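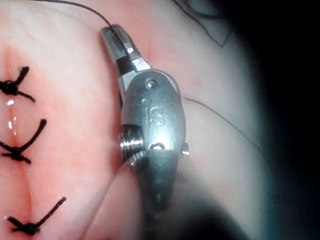 読むのにかかる時間：6分

糸をつかむロボットを、町の工作室でつくる！

銀色のほそ長い金具が、黒い糸をはさんでいます。ペンチに似ていますが、ずっとほっそりしていますね。左がわには、とじた切れ目にそって黒い糸の結び目がならんでいます。手術（しゅじゅつ）で使われるロボットの「手先」にあたる道具で、丸みのあるところには「S」の文字が見えます。

このロボットの手先を動かす機械を、自分たちで組み立てている人たちがいます。カルブリッジという町の共同工作室に集まる「グレモフ号」のチームです。共同工作室は、のこぎりや3Dプリンターや電気の道具をみんなで使える場所で、子どもも大人も来ます。グレモフ号は人の手術には使いません。糸をつかむ、引く、結ぶという動きをロボットでやってみるための、勉強用の機械です。

●手首のひみつは「ひも」

はさむところのすぐ下に、丸っこい金属の部分があるでしょう？　そこが手首です。左横には、みぞのついた円い部品もついています。「プーリー」、日本語では「滑車（かっしゃ）」といいます。

こんなに小さな手首の中に、大きなモーターは入りません。では、どうやって動かすのでしょう。

自分の手を見てみましょう。手のひらを上にして、指をゆっくりまげたりのばしたりします。もう片方の手でひじの近くをそっとさわると、腕の中がもこもこ動くのがわかりますか？　指を動かす筋肉（きんにく）の多くは、指ではなく腕にあるのです。筋肉が「腱（けん）」というじょうぶなひものようなものを引っぱると、はなれたところにある指がまがります。

手術ロボットの道具にも、よく似たしくみのものがたくさんあります。モーターは根もとのほうに置いて、ほそいワイヤーを引っぱって先っぽを動かすのです。ワイヤーは「引く」のは得意でも「おす」のは苦手です。ひもでおもちゃの車をおそうとしても、くにゃっとなってしまいますよね。だから、右へまげるためのワイヤーと左へまげるためのワイヤーを組にして、かわりばんこに引きます。滑車はそのワイヤーの通り道をささえたり、向きを変えたりする係です。

●グレモフ号の中身

グレモフ号のモーターの箱をつくったのは、トゥーラン・ファラヒさんです。箱の重さは1090グラム。モーターがワイヤーを巻きとると先っぽが動き、反対に回すともどります。文字で書くとかんたんそうですが、ワイヤーがゆるいと、モーターが回っても手先はしらんぷり。きつすぎると、こんどは動きが重くなります。ちょうどよいところをさがすのが、この工作のいちばんむずかしくて、いちばんおもしろいところだそうです！

4月に組んだ最初の箱では、ワイヤーが巻きとり軸（じく）の横に落ちてからまってしまいました。トゥーランさんは軸の両はしに小さなつばをつけて、落ちないようにしました。ミシンの糸巻きと同じ形です。

「ミシンを分解した人は、もうロボットの半分を知っているようなものですよ」とトゥーランさん。（おうちのミシンを分解するときは、かならず持ち主に聞いてくださいね。）

●糸は手ごわい！

積み木をつかむロボットなら、見たことがある人も多いでしょう。積み木は、つかんでも形が変わりません。ところが糸は、さわるたびに形が変わります。まがるし、ねじれるし、すべるし、光のあたり方によっては見えにくくなります。

もう一度、写真の糸を見てください。上のほうでゆるいカーブをえがいて、金具のすきまへ入っていきます。このカーブが次にどんな形になるか、コンピューターにぴたりと当てさせるのは、とてもむずかしいのです。

プログラムを受けもつナザニン・ロスタミさんは、ロボットに教える前に、まず自分の手で結び方を練習しました。ピンセットを両手に持って、ノートに動きをひとつずつ書いていきます。「つかむ」「輪をつくる」「輪の中をくぐらせる」「はしをつかみなおす」「引く」。ふだん靴ひもを結ぶときには考えもしない、こまかい動きがぞろぞろ出てきました。

グレモフ号がためした結び目は、ノートの記録では172回。そのうち、ほどけずに最後まで結べたのは47回でした。「少ない！」と思いましたか？　ナザニンさんは、うまくいかなかった回のページに色えんぴつで印をつけています。赤は「糸を落とした」、青は「輪がつぶれた」、緑は「引きすぎて切れた」。いちばん多いのは青です。そこで今は、輪をつくるときの速さをゆっくりにするプログラムをためしているところです。

●引く力をどう知る？

みなさんは、糸がピンとはったら指で感じますね。ロボットにはその感覚がありません。つけてあげないと、力いっぱい引いてしまいます。

グレモフ号は、モーターに流れる電気の量を手がかりにしています。重いものを引くとき、モーターはたくさん電気を使います。電気がぐっとふえたら「糸がはってきたな」と考えて、止まるのです。ただ、ワイヤーがこすれるだけでも電気はふえるので、まちがえることもあります。もっとよい方法がないか、チームは引っぱる力をはかる小さなセンサーも調べています。

●ストローで指ロボットをつくろう

ひもで動くしくみは、家でもためせます。

用意するもの：まがらないタイプのストロー、たこ糸、はさみ、セロハンテープ

1　ストローの先のほうに、三角の切れこみをいくつか入れます。ぜんぶ同じがわに、ならべて入れましょう。切り落とさないように注意！
2　たこ糸をストローの中に通します。
3　糸のはしを、切れこみのある先っぽにテープでしっかりとめます。
4　ストローの根もとを持って、反対のはしから出ている糸を引きます。

くいっ、とまがりましたか？　切れこみの間をせまくしたり、広くしたりすると、まがり方が変わります。何本かつくってならべると、手のようにもなります。もどりがわるいときは、少しかたいストローにかえてみてください。

まがるようになったら、指ロボットを2本向かい合わせにして、毛糸をはさんでみましょう。すべって落ちたら、先っぽに輪ゴムを巻くとつかみやすくなります。ナザニンさんのまねをして、落とした回に色の印をつけていくのもおすすめです。

●ことばのメモ

滑車（かっしゃ）：みぞにひもをかけて使う、円い部品。井戸のつるべや、クレーンにもついています。
腱（けん）：筋肉と骨をつないでいる、じょうぶなすじ。
センサー：光や力、温度などを感じとって、電気の信号に変える部品。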